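When the Left Gripper Stopped Reporting: A Fault in the Bean Sorting Task

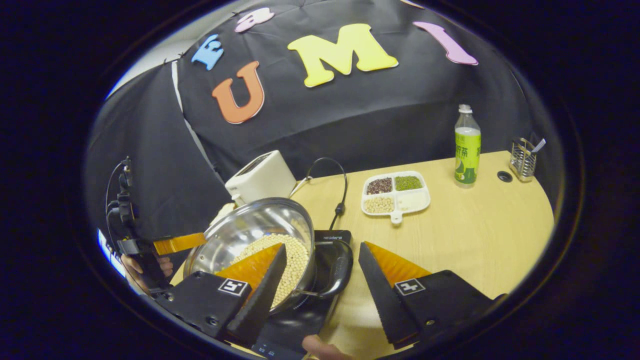
Eilidh Ritchie and Callum MacKinnon
Project supervisor: Delphine Brannigan
June

1. What happened

Our project collects demonstrations with two hand-held grippers. The operator moves beans between a four-compartment tray and a steel pot on an induction cooktop. On a Tuesday session the left gripper's width reading froze during a soybean run. The operator could not tell. The fingers still opened and closed, and the recording light stayed on.

We found the fault when Callum replayed the log. The width value held steady for 2,652 samples while the video showed the fingers moving.

2. Cause

We first blamed the fiducial markers on the fingers, but marker detection was fine in the replay. The trouble was a cable at the mount. With the wrist tilted down into the pot, the plug pulled partway out, and the logger kept writing the last good value -- no warning, no gap in the file.

3. Safety

Rhona Strachan pointed out that the cooktop had been left plugged in for all 18 runs. No heat is needed for this task. It is now unplugged at the wall before anyone picks up a gripper.

4. Changes

The cable is clamped 2 cm from the plug. The logger stops if the reading does not change for 3 seconds during a grasp. We threw out the bad run and repeated it.

We have not yet tested the clamp on the right gripper.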